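Ticket 931 – Second picking cell, gripper and hose spares
Queue: Equipment requests
Site: Andale
Status: Open, waiting on quote
Priority: Normal

Request as submitted

We want to add a second bin picking cell at Andale before the end of the budget period. The quote from Wedus covers the arm, controller and base. It does not cover the gripper, the air fittings, the hose package or the bin. Please confirm what we still have to buy and which budget line it goes on.

Update 1

Checked the Wedus quote against the parts list for the first cell. Missing items are the gripper, fingertips, valve block, hose and cable dressing, bin and table clamps. Last time these were bought one at a time on small orders and never showed up as part of the cell cost. I would like them on one order this time.

Update 2

Asked for the object mix, as the gripper choice depends on it. Answer from the floor: mixed household goods, hard and soft, in the same bin. Gloves, bottles, boxed or wrapped items, small plastic pieces. A suction-only tool was suggested as the cheaper option. Grolevell lent us one in August and it did not hold fabric well enough to be worth a second try. Staying with a finger gripper.

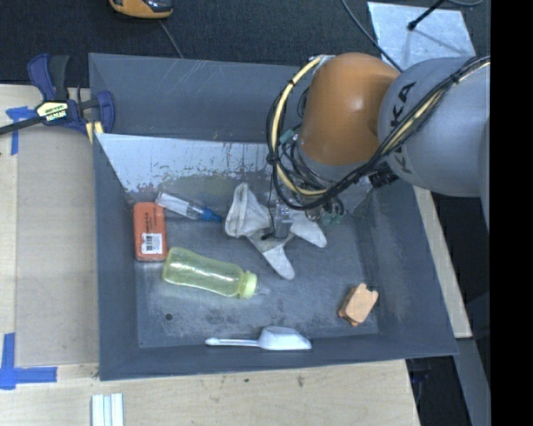

Soft items also decide how many spare fingertips we order. The tips wear faster when they press down to the bin floor to get under something thin. Asked Grolevell for a price on tips in packs of 5. They sell singles too, but the shipping costs more than the part.

Update 3

Hose dressing. The first cell has its cables and air hose bundled and tied along the outside of the arm. It works, but every tool change means cutting ties and doing the loop again. Ghanem offers a dressing kit with reusable clips. I have asked whether it fits the arm in the Wedus quote. Do not order until they answer in writing – we returned a kit once before and paid the restocking fee.

Update 4

Bins. The current type is fine for the work but the floor gets scuffed and the coating on the sloped panel chips. Suggest we buy two, use one and keep one on the shelf. Clamps can be the same bar type we have now. No need for a fixed mount until the cell position is final.

Update 5

Prices in so far:
Fingertips, pack of 5: 121
Bin: 200 each
Dressing kit: waiting on Ghanem
Gripper: waiting on Grolevell
Valve block and fittings: to be added to the gripper quote

Finance asked if the spares can go under maintenance. First set goes with the equipment, later sets go under maintenance. Same rule as the first cell.

Open items

Written fit confirmation from Ghanem.
Gripper quote with lead time. If it is later than the arm delivery, ask Wedus to hold the arm, as we have no dry storage at Andale.
Table. The request does not say if we reuse the wooden one or buy a frame. Requester to reply on this ticket.

Ticket stays open until all three are answered.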